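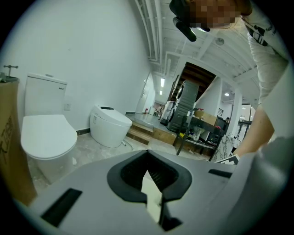

Ruma House Residents' Association
Minutes of the Amenities Meeting

Date: July 24, 2021
Place: ground floor meeting room, Ruma House

1. Opening and previous minutes

The Chair opened the meeting and noted that a quorum was present. The minutes of the June meeting were taken as read and adopted with one correction: the entry on hallway lighting should refer to the east stairwell.

2. Toilets for the ground floor washrooms

The meeting considered the two types of toilet now standing side by side against the white wall. The first is a white two-piece model with a tall rectangular tank and a closed oval lid. The second is a white tankless smart toilet with a rounded body and a dark oval panel on its top.

Members in favour of the two-piece model said that most residents know how to use a toilet of this kind and that any local plumber could look after it. Members in favour of the tankless model said that it would be easier to wipe down and would leave more elbow room in the narrow washroom beside the laundry.

It was asked whether the tankless model would need its own power outlet. The Secretary will put this question to Hiden, the plumbing contractor, and will also ask what water pressure is needed on the ground floor.

A member asked that seat height be looked at before any order is placed, as several older residents find the present toilets too low. The meeting agreed. Measurements of both models are to be circulated with the next agenda.

Resolved: that one toilet of each type be fitted, the two-piece model in the main washroom and the tankless model in the washroom beside the laundry, subject to the answers from Hiden. Carried, with two members opposed.

3. Washroom floors and baseboards

The meeting discussed whether the washroom floors should be tiled before the toilets are fitted or left as sealed concrete. Tiling was quoted by Dewan at $98 per square metre, with sealing to be quoted separately. Members noted that a dark baseboard hides mop marks well and asked that the same colour be carried through both washrooms.

Resolved: that a sealing quote be obtained and the matter brought back to the next meeting. Carried.

4. Packaging and storage

The Chair reminded members that cartons must not be left in the corridor leading to the fire door. Large cardboard is to be flattened and taken to the recycling cage by 10 a.m. on collection mornings. Cartons for items still under consideration are to be kept until a decision is made - the supplier, Provden, will not accept returns without them.

5. Accounts

The following payments were approved:

Provden, delivery charge: $85
Hiden, inspection of ground floor drains: $314

A member asked why the drain inspection had cost more than the estimate. The Secretary replied that a second visit had been needed to reach the clean-out behind the laundry.

6. Other business

A request for a second coat hook in each washroom was approved without a vote. A request for a longer opening period in the laundry was deferred.

7. Next meeting

To be called by the Secretary once the replies from Hiden and Dewan have been received. The meeting was then closed.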